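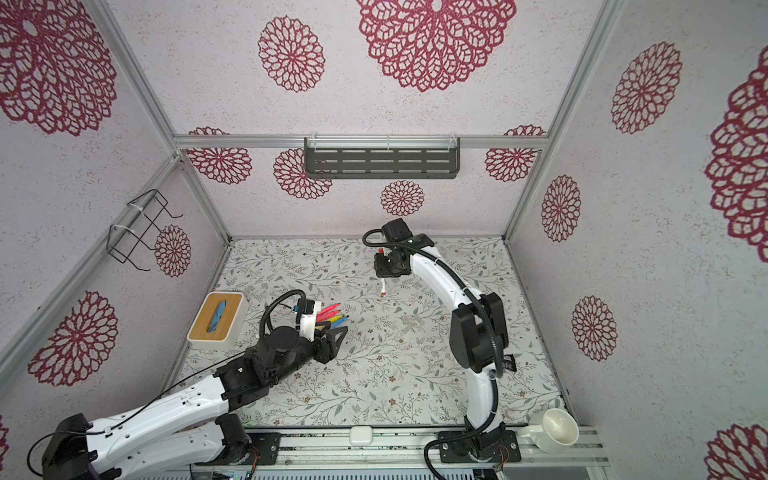 Token holders who wrote to Gesham after the May notice asked, in nearly identical terms, whether balances on the old Skekeveck chain would still be redeemable once block production stops. Gesham confirms that they will be, subject to the conditions set out in this release.

Aug 3, 2023

Gesham, the operator of the Skekeveck settlement network, today announced the schedule and technical terms for moving all SKV balances to the Wamano ledger. The existing network will stop accepting new transactions at block height fixed by the final validator vote. Balances recorded in that block will be reproduced on Wamano at a ratio of one to one. No new tokens will be issued as part of the move, and the total supply cap is unchanged.

The claim window opens when the final block is confirmed and remains open for 90 days. During this period, a holder may claim a balance by signing a message with the private key of the old address and submitting it, together with a Wamano address, through the claim page or the command-line client. Claims submitted through either route are processed in the same queue. Claims cannot be reversed after they are included in a block.

Holders with balances of fewer than 7 SKV will not be required to submit a claim. These balances will be moved automatically to a Wamano address derived from the same public key. Holders who prefer a different destination may submit a standard claim before the window closes, in which case the automatic transfer will not take place.

Balances held on exchanges are the responsibility of the exchange concerned. Gesham has supplied integration documents to all platforms that list SKV, but cannot state when any platform will resume deposits and withdrawals. Customers should follow the notices issued by their own platform. Sending tokens to an exchange after the final block will have no effect.

Multi-signature addresses require the same number of signatures for a claim as they do for an ordinary payment. Signatures may be collected offline and combined in a single file. Time-locked balances will carry their original release dates to the new ledger. Open payment channels must be closed before the final block; the last settled state will be used for any channel that remains open.

The Wamano client has been reviewed by Bhattacharjee, an independent code audit firm. The review covered the claim contract, the snapshot tool and the key derivation library. Findings rated high or medium have been corrected in the current release. Findings rated low are listed in the audit report with the status of each. The report is available on the Gesham website in full.

A test migration was carried out using a copy of the live ledger. It included 656 multi-signature addresses and about 3,000 single-key addresses. All balances on the test ledger matched the source snapshot. Two display errors in the claim page, both affecting addresses with time-locked balances, were identified and fixed.

Validators on the existing network must upgrade to the final maintenance version before the vote. Nodes running earlier versions will reject the closing block and continue on an unsupported branch. Balances on such a branch will not be recognized. Validator deposits will be released in the closing block and can be claimed in the same way as other balances.

After the window closes, unclaimed balances will be held in a locked contract. Late claims will be accepted by manual request only and will be subject to a processing fee payable in SKV. The fee schedule will be published before the final block.

Gesham does not request private keys or recovery phrases at any stage of the process. Signing takes place on the holder's own device.

About Gesham
Gesham develops and operates settlement software for digital assets. It has maintained the Skekeveck network since its launch and will act as release manager for Wamano.

Media and technical inquiries may be submitted through the contact form on the Gesham website.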